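報道関係各位

ミクロネーション「Firkell」、国民登録規則を全面改定
新登録簿「Brovex」の運用を9月に開始、登録証の様式と番号体系も変更

Firkell政庁（所在地：Ernside）は、国民登録に関する現行規則を廃止し、新たに「国民登録規則」（以下「新規則」）を制定しました。新規則は全7章で構成され、登録の申請、審査、登録簿の管理、登録証の発行、登録の抹消、記録の開示および経過措置を定めます。施行は9月です。同時に、紙の台帳と表計算ファイルに分かれていた登録記録を統合し、新登録簿「Brovex」での管理に切り替えます。

Firkellは、Ernsideにある私有地3,000平方メートルを領域として主張するミクロネーションです。国際連合および各国政府による国家承認を受けていません。新規則の制定は当政庁の内部手続きであり、登録者が現に有する国籍、在留資格、納税義務その他の法的地位に影響を与えるものではありません。

1．改定の背景

現行の登録制度は、領域内に土地の利用権を持つ者とその家族を記載する名簿として始まりました。その後、郵送による申請を受け付けるようになり、領域外に居住する登録者が大半を占めるに至っています。現在の登録者数は390名です。

名簿の項目は、当初、氏名、登録月、紹介者の三つだけでした。連絡先の欄は後から追加されたもので、追加以前の登録者については、申請書の原本を参照しなければ宛先が分からない状態が続いていました。申請書の原本は受付順に綴じられている一方、名簿は氏名順に並べ替えられており、両者を対応させる番号もありませんでした。

統合作業に先立つ照合では、149名分の記録について、名簿と申請書原本との間に何らかの不一致が確認されました。不一致の内訳は、氏名の表記、住所、登録月、および登録区分の相違です。氏名の表記については、ラテン文字以外の文字で提出された申請書を転記する際の揺れが多くみられました。登録月については、申請書の受付月と審査の完了月のどちらを記載するかが担当者によって異なっていたことが主な原因です。

登録区分にも問題がありました。現行規則は「居住国民」と「通信国民」の二区分を置いていますが、居住の要件を定義していません。領域内には常時居住できる建物がなく、夏季に滞在する登録者を居住国民として扱うかどうかについて、統一した運用がありませんでした。名簿には、同じ条件で滞在した登録者が異なる区分で記載されている例があります。

以上を受け、当政庁は個々の記録の訂正では対応しきれないと判断し、規則と登録簿の双方を改めることとしました。

2．新規則の主な内容

（1）登録区分の廃止
居住国民と通信国民の区分を廃止し、登録者をすべて「登録国民」とします。議会の選挙権、官報の受領、行事への参加資格に区分による差は設けません。領域内での滞在および区画の利用は、別に定める土地利用規程によって取り扱い、国民登録とは切り離します。

（2）登録月の定義
登録月は、審査が完了し、登録簿に記載した月とします。受付月は別項目として保存します。既存の登録者については、申請書原本に押された受付印と、審査簿の記載を照合して両方の月を入力します。審査簿に記載がない場合は、受付月のみを入力し、登録月の欄に「不詳」と記載します。推定による補完は行いません。

（3）氏名の表記
登録簿には、申請者が提出した文字による原表記と、ラテン文字による表記の二つを記載します。ラテン文字による表記は申請者本人の申告に従います。当政庁が独自に翻字した表記は、本人の確認を得るまで暫定表記として扱い、登録証には使用しません。発音区別符号を含む表記は、符号を省略せずに記載します。

（4）未成年者の登録
未成年者の申請には、法定代理人の同意書を必要とします。現行規則では家族の登録に付随して自動的に名簿へ記載していましたが、この取り扱いを終了します。既に記載されている未成年者については、同意書の提出があるまで登録を停止し、官報等の送付も行いません。停止期間中も登録番号は維持されます。

（5）登録の抹消
本人の申出による抹消は、理由を問わず受理します。抹消後、氏名、住所および連絡先は登録簿から消去し、登録番号と抹消月のみを残します。抹消された番号を別の登録者に再び割り当てることはありません。当政庁が職権で抹消できるのは、申請内容に重大な虚偽があった場合、および登録証を公的な身分証明書と偽って使用した場合に限ります。職権による抹消にあたっては、事前に書面で通知し、弁明の機会を設けます。

（6）記録の開示
登録者は、自己に関する記録の写しを請求できます。第三者からの請求には応じません。ただし、登録者数および登録年別の集計は、官報に掲載します。他のミクロネーションとの間で交わした相互承認の文書に名簿の交換を定めた条項がある場合も、新規則の施行後は当該条項を適用しません。

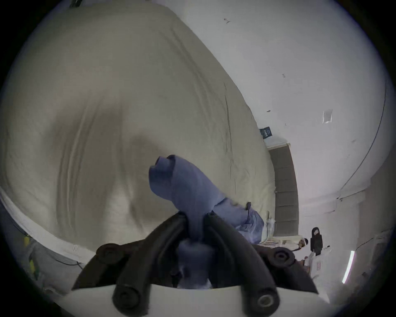
3．新登録簿「Brovex」

Brovexは、当政庁が内部で使用する登録簿の名称です。登録番号、氏名（原表記およびラテン文字表記）、受付月、登録月、連絡先、登録証の発行履歴、および記録の変更履歴を一つの記録単位として管理します。外部への販売および提供の予定はありません。

現行の名簿は上書きによって更新されており、変更前の内容を後から確認することができませんでした。Brovexでは、記載内容を変更するたびに、変更前の値、変更後の値、変更の根拠となった文書の整理番号を履歴に残します。履歴の削除は、本人の申出による抹消の場合を除いて認めません。

登録簿の本体は、外部ネットワークに接続しない端末に置きます。記録の複製は、暗号化した記録媒体二つに保存し、一つを政庁内、もう一つを領域外の貸金庫に保管します。複製の更新は毎月行い、更新後に記録件数と照合値を確認します。照合値が一致しない場合は、直前の複製を保全したうえで原因を調査し、結果を官報に掲載します。

紙の台帳は廃棄しません。申請書原本には新しい登録番号を鉛筆で記入し、番号順に中性紙の封筒へ収めて保存します。名簿については、統合前の最終版を印刷して製本し、政庁文書室で保管します。閲覧は登録者本人に関する箇所に限ります。

オンラインでの申請機能は、現時点では設けません。申請は従来どおり郵送のみで受け付けます。署名の原本を確認する手続きを維持するためです。

4．登録番号の変更

現行の登録番号は、登録年の下二桁と年内の連番を組み合わせた形式です。名簿の並べ替えに伴う付番の重複が過去に生じており、同一番号に枝番を付して区別している記録があります。

新しい登録番号は、登録年を含まない通し番号に、検査文字1字を加えた形式とします。検査文字は転記の誤りを検出するためのもので、登録者の属性を示す情報を含みません。数字の0および1と見誤りやすい文字は使用しません。

既存の登録者には、申請書の受付順に新番号を割り当てます。受付月が同じで受付日が判別できない申請書については、綴じ込みの順序に従います。旧番号はBrovexの参照項目として保存し、照会があった場合には旧番号からも検索できます。

登録者が手元に保有する書面に記載された旧番号を書き換える必要はありません。今後の通信では新番号を使用してください。

5．登録証の様式

登録証は、折りたたみ式の厚紙から、カード型の用紙に変更します。印刷はBaranauskienė印刷工房に委託しました。同工房は、当政庁の官報および切手型ラベルの印刷を手がけています。

新様式の表面には、Firkellの紋章、登録番号、氏名のラテン文字表記、発行月を記載します。裏面には氏名の原表記と、次の文言を記載します。

「本証はミクロネーションFirkellの登録者であることを示す記念的な書面であり、いかなる国の公的な身分証明書、旅券または査証としても使用できません。」

文言は、日本語、英語およびリトアニア語の三言語で併記します。現行様式にも同趣旨の記載がありますが、字が小さく、折り目にかかって読みにくいとの指摘が登録者から寄せられていました。新様式では裏面の中央に配置し、氏名と同じ大きさの活字で組みます。

顔写真の欄は廃止します。生年月日、性別、出生地についても記載しません。機械可読領域、磁気ストライプ、ICチップは設けず、各国の公的証明書と混同されるおそれのある色の組み合わせと書体も避けました。「旅券」「パスポート」の名称は、当政庁が発行するすべての文書で使用を取りやめます。従来「旅行手帳」として頒布していた冊子も、現在の在庫をもって頒布を終了します。

有効期限は設けません。ただし、氏名の変更があった場合には再発行の対象となります。住所は登録証に記載しないため、転居による再発行は不要です。
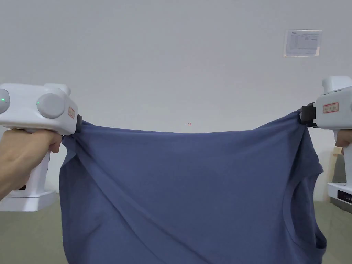 白い手持ち式グリッパー2台で左右から保持したスレートブルーのTシャツ

6．手数料

新規の登録申請には、審査および登録証の発行にかかる費用として手数料を申し受けます。手数料の額と納付方法は申請書に同封する案内に記載します。登録が認められなかった場合は、返送にかかる郵便料金を差し引いた額を返金します。

既存の登録者に対する新様式の登録証の初回交付は無料です。氏名の表記の訂正に伴う再発行についても、訂正の原因が当政庁の転記にある場合は費用を請求しません。紛失による再発行は有料とします。

登録の維持に必要な年会費はありません。官報の郵送を希望する登録者には、従来どおり実費の負担を求めます。納付には各地の通貨を使用します。Firkellが行事の際に頒布している代用貨は収集品であり、手数料の支払いには充当できません。

7．経過措置

新規則の施行前に受け付けた申請は、審査の時期にかかわらず現行規則の要件で審査します。登録簿への記載と登録証の様式は新規則に従います。

記録に不一致が確認された登録者には、確認票を郵送します。確認票には、名簿の記載と申請書原本の記載を並べて印刷し、正しい内容を選んで署名する欄を設けています。どちらの記載も現状と異なる場合は、余白に正しい内容を記入してください。住所の変更のみであれば、証明する書面の添付は不要です。氏名の変更については、変更の事実が分かる書面の写しを添えてください。写しは照合後に裁断します。

確認票が返送されるまでの間、記録は申請書原本の記載を採用し、「確認中」の表示を付してBrovexに入力します。確認中であることを理由に、選挙権その他の取り扱いを制限することはありません。宛先不明で確認票が戻った場合は、官報に登録番号のみを掲載し、本人からの連絡を待ちます。連絡がないことを理由とする抹消は行いません。

旧様式の登録証は、施行後も手元で保管できます。返納の義務はありません。領域内での行事の受付では、新旧いずれの登録証も提示書面として認めます。

居住国民として記載されていた登録者が区画を継続して利用する場合は、土地利用規程に基づく届出を別途提出する必要があります。届出の様式は政庁窓口で配布するほか、郵送でも請求できます。届出が受理されるまでは、現在の利用を従前の条件で認めます。

8．議会における審議

新規則案は、Firkell議会の定例会に提出され、逐条審議を経て可決されました。審議の過程で、原案から次の点が修正されています。

原案では、抹消後の記録を登録番号も含めて全て消去することとしていました。これに対し、番号の再割り当てを防ぐ手段がなくなるとの意見があり、番号と抹消月を残す現在の規定に改めました。

原案にあった、連絡が取れない登録者を一定期間の経過後に職権で抹消する規定は削除されました。登録者の多くが領域外に居住しており、郵便事情によって連絡が滞る場合があることを考慮したものです。登録者数の集計には、連絡が取れない登録者を含めたうえで、その旨を注記します。

名誉国民の制度については、新規則に盛り込むかどうかで意見が分かれ、結論を次の定例会に持ち越しました。現に名誉国民の称号を受けている者は登録簿に記載せず、別の一覧で管理します。議会の選挙権はありません。

また、登録者が他のミクロネーションに重ねて登録することの可否については、制限する規定を設けないことを確認しました。申請書にあった他団体への所属を尋ねる欄は、新様式から削除しています。

9．所在地の法令との関係

Firkellは、領域と主張する土地について、所在地の法令に基づく固定資産に関する税および公共料金を支払っています。建築、消防、衛生に関する規制についても、所在地の自治体の指導に従います。新規則の第1章には、所在地の法令と新規則の規定が抵触する場合、所在地の法令に従って取り扱う旨の条項を置きました。

個人情報の取り扱いについても同様です。新規則に定める開示、訂正、消去の手続きは、所在地の法令によって登録者に認められる権利を制限しません。登録者の連絡先は、官報および行事案内の送付、ならびに登録事務に必要な通知に限って使用します。

切手型ラベルについては、郵便料金の支払いに使用できないことを改めてお知らせします。確認票、登録証、官報その他の郵便物は、いずれも所在地の郵便事業者の料金に従って差し出します。切手型ラベルを封筒の表面に貼付する取り扱いは施行と同時に終了し、今後は裏面の封緘箇所に限ります。

10．今後の予定

9月の施行後、確認票の発送、新番号の通知、新様式の登録証の交付を順に進めます。確認票の対象とならない登録者には、新番号の通知と登録証を同じ封筒でお送りします。確認票の対象となる登録者への登録証の交付は、確認票の返送後となります。

新規の登録申請は、統合作業の間、受付を休止しています。施行と同時に受付を再開します。休止中に届いた申請書は未開封のまま保管しており、再開後に到着順で受け付けます。旧様式の申請書で届いたものについては、不足する項目を書面で照会します。申請書を改めて提出する必要はありません。

統合作業の結果は、件数の集計を付して官報に掲載します。個別の記録の内容は掲載しません。新規則の全文は官報の号外に収録し、登録者全員に無料で送付します。報道関係者で全文の写しを希望される場合は、媒体名と送付先を明記のうえ、書面で請求してください。

Firkellについて

Firkellは、Ernsideに政庁を置くミクロネーションです。議会と政庁を設け、官報の発行、国民登録、土地利用に関する事務を行っています。公用語は定めず、官報は日本語と英語で発行しています。国家承認の申請は行っていません。

領域内への立ち入りは、行事の開催時を除き、事前の届出が必要です。取材のための立ち入りについても届出をお願いします。登録事務室および文書室の内部は、登録者の記録を保管しているため、撮影をお断りしています。

本件に関する問い合わせ先

Firkell政庁　登録事務室（Ernside）
受付時間：午前10時から午後4時まで
問い合わせは郵送または窓口で受け付けています。登録の有無に関する照会は、本人からのものに限り回答します。

以上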